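What's Worth Saving in an Old Desktop

Shireen Nkosi bought her first office tower at a surplus sale in September for less than the cost of lunch. She has since taken apart enough of them to have opinions.

"People start with the screws," she says. "Start with the cables. Look where each one goes before you pull it."

Her repair shop, Rindik, sells refurbished machines to students and small offices. Most of the stock comes from company clear-outs, sometimes 200 towers at a time. Memory and drives are sorted first – they sell fastest.
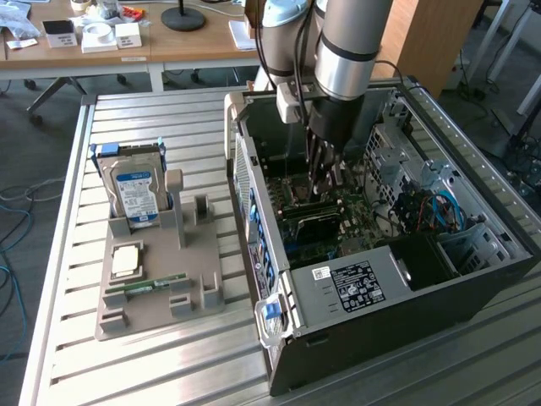
Business desktops are usually easier to strip than home models. The makers expected someone to service them, so there are latches where a cheaper case would have screws. Color helps too: the blue clips down the expansion slots and the blue rails on the hard drive mark parts meant to be handled. Nkosi keeps the rails with the drive. Replacements are hard to find, and a drive without them won't sit properly in its cage.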